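Chapter 4
Tyres, Fuel and the Long Game

My first night as a timekeeper, I got the leader wrong. I was sitting beside Delyth Howells in the tower at Vurley, a 94-lap club race was winding down, and I announced the wrong car to the whole paddock. Delyth leaned over, tapped the pit column on my sheet and said, "He still owes us a stop, love."

That's pretty much what this chapter is about. Qualifying (Chapter 3, if you skipped it) is one lap, flat out, light on fuel. A race is a different animal! The quickest car can finish fourth because its rear tyres gave up 11 laps too early, and a slower one can sneak through by stopping at the right moment. 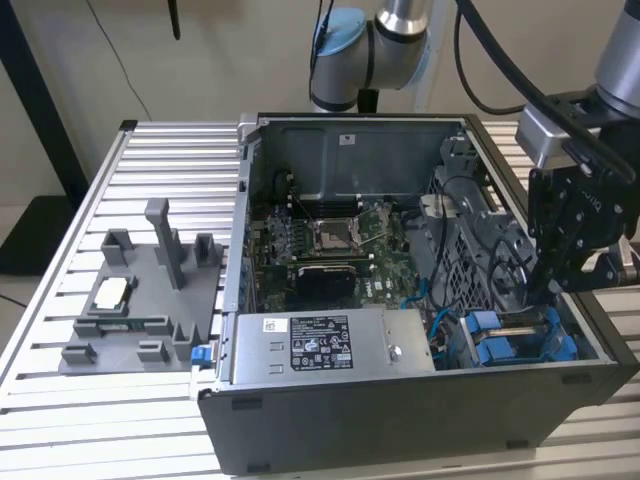

Figure 4.1 A desktop computer with its side panel off and the CPU socket open.

We'll start with tyre wear, because everything else hangs off it. I'll use lap times from the November round at Prerine, where Kourosh Pakzad and Canan Saraç ran the same car on completely different plans. Grab a pencil, you'll want to scribble on the charts.

Then we get to fuel, and to the undercut, which my students always love (and always try too early). Don't fret about the maths. If you can work out how long it takes to burn 100 litres, you've got all you need.

4.1 What a tyre does over a stint

A fresh tyre needs a bit of coaxing. Push hard on the first lap out of the pits and the surface overheats before the rest has warmed through.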